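Stock count wrong after each overnight sync (paper, by the sheet)

Opened by: Orlando Londoño, Sturnidthorpe shop
Assigned to: Dwight Robichaud, Catterall support
Product: Prarnex till and stock
Status: Closed

Original report

The on-hand figure for our large white sheet is wrong every morning. Last night at close the till had it at 200, which matched the shelf. This morning it says 3,051. We haven't had a delivery. The online store picks up the same figure, so customers can order paper we don't have. One already has, and I had to phone and cancel it.

We sell this paper by the sheet and cut it down on request, so some of what goes out is a part sheet. Everything else in the paper section looks normal. Pens, inks and glue are fine too. I have corrected the count by hand each morning and it holds all day, then goes wrong again overnight.

I have restarted the till and the back office computer. No change.

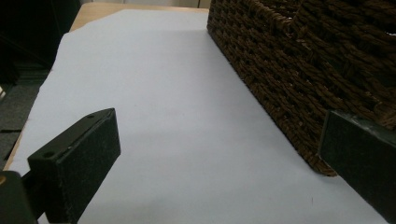
First reply (Dwight Robichaud)

Thanks, Orlando. If the count holds during the day, the till is probably all right and the trouble is in the overnight sync. Please don't correct the figure tomorrow until I have had a look at it.

In the meantime:

Go to Back Office, Stock, Item History and export the history for this item only. Attach it to the ticket.
Tell me whether the item has more than one unit of sale set up (sheet, pack, ream).
Tell me whether the Iteddale shop sells it too, and under the same item code.

I have switched off the online store feed for this one item so you don't get any more orders against it. It will show as unavailable until we turn it back on.

Reply from shop

Export attached. There are two units on the item, sheet and pack. We stopped buying packs in February but the unit was never taken off, as we thought old receipts might need it for refunds. Iteddale does sell it. Same code as far as I know, but their manager is away today and I can't see their item file from here.

Work log

Read the export. Daytime sales post correctly, including the part sheets, which come through as decimals. The bad line is an adjustment posted by the sync user shortly after 2 a.m. There is one every night, with no reason code.

Checked the sync settings for both shops. Sturnidthorpe is set to send and receive. Iteddale is also set to send and receive. It should be send only, with head office figures coming down separately. This alone would not give the numbers we are seeing, but it means each shop can overwrite the other.

Compared the item files. Iteddale has the base unit as pack. Sturnidthorpe has it as sheet. The sync converts from one to the other on the way in, so Iteddale's sheets were being read as packs, multiplied out, and written over the Sturnidthorpe count.

Tried first: set Iteddale to send only and ran the sync by hand. Count still changed. The value was different from the overnight one but still wrong.

Tried second: changed the Iteddale base unit to sheet. Prarnex would not save it. The message was "Unit in use on open document". Found an old purchase order for packs that had never been received or cancelled. Asked Iteddale to cancel it, which they did after lunch. The base unit then saved.

Tried third: cleared the conversion table on both sides and rebuilt it, then ran the sync by hand again. Count did not move. Ran it once more to be sure. Same result.

Message to shop

Please set the count to whatever is on the shelf at close tonight and leave it. I will check the 2 a.m. run from here. Don't delete the pack unit yet. Old refunds do still look for it, and you can hide it from the till screen instead (Item, Units, untick Show at Till).

Please also use the Offcut reason when you write off a trimmed piece. A few went through as Damaged, which doesn't affect the count but will put your wastage report out.

Reply from shop

Done. Pack is hidden. I have told the others about Offcut. Item record updated as well.
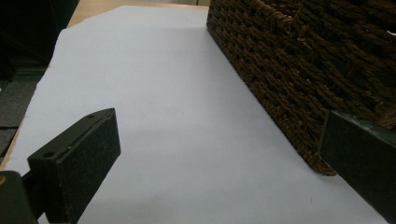
Large white sheet, flat on the wooden table.

Follow-up

Overnight run finished with no adjustment line for the item. Left it under watch for 7 nights and the count matched the till at every close. Online store feed is back on.

I looked for other items with a different base unit in each shop and found 7, all card and tissue. None had open orders, so I changed them at the Iteddale end to match. Counts on those should be checked at both shops before you next reorder.

Orlando confirmed the figures are right and is happy for this to be closed.

Cause: mismatched base unit between shops, with two-way sync switched on at both.
Fix: base unit aligned, conversion table rebuilt, Iteddale set to send only.

Catterall Support | Contact the help desk | Copyright Catterall, all rights reserved | Back to top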